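The Letter From Baltdale

The letter came in February, in the same thin envelope as the others. Raluca Chiriac left it on the counter until her mother had been turned, washed and given her pills. Then she sat down and opened it with a butter knife.

The state was raising the home care allowance. The new monthly limit on outside earnings would stay where it was.

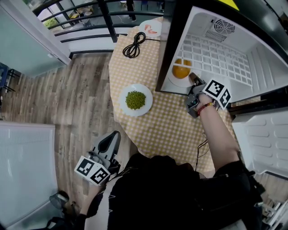
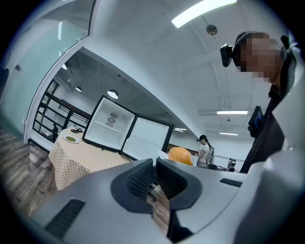

A round table with a checkered cloth, and a person wearing a head-mounted camera.

She read it twice. She worked mornings at Cordeiro, the dry cleaner on Pudov Street, while a neighbor sat with her mother. In January Cordeiro had given everyone a small raise. She got out the pay stub and the calculator and put the two numbers next to each other. She was over the limit by 4 dollars.

The allowance was 700 dollars a month. If she was over, she lost all of it.

She called the number on the letter and waited through most of her lunch break the next day. The man who answered was polite. He said the limit was the limit.

"So I should ask for less money," she said.

"I can't advise you on that," he said.

After work she took the bus to the benefits office in Baltdale. The clerk at the second window was named Yung-ching Au. He had a cold and a box of tissues beside his keyboard. He read the letter, then the pay stub, then typed for a while.

"Do you pay anyone to be with her while you work?" he asked.

"Mrs. Sallo. I give her something every week. Cash."

"Do you write it down?"

She did not. She had never thought of it as a thing to write down.

"Part of that can come off your earnings," he said. "But I need receipts. Going back to the fall, if you can."

Mrs. Sallo did not like receipts. She stood in her doorway that evening with her coat on and said she didn't want her name in any computer. Raluca said she understood. She went home, warmed the soup and fed her mother, who ate half of it and asked whether the boys were in from the yard. There were no boys. Raluca said they were coming.

At nine there was a knock. Mrs. Sallo had a school notebook under her arm. Every week was in there, the date and the amount, in blue pen – she had kept it for herself, in case of an argument.

"You owe me for one from October," she said.

They sat at the kitchen table and copied it all out. Added up, it came to roughly 3000 dollars. Mrs. Sallo signed each page slowly, with her full name, and then asked for tea.

Raluca filled the kettle. In the other room her mother was awake again, calling for somebody to shut the gate.

"Go on," Mrs. Sallo said. "I'll watch the water."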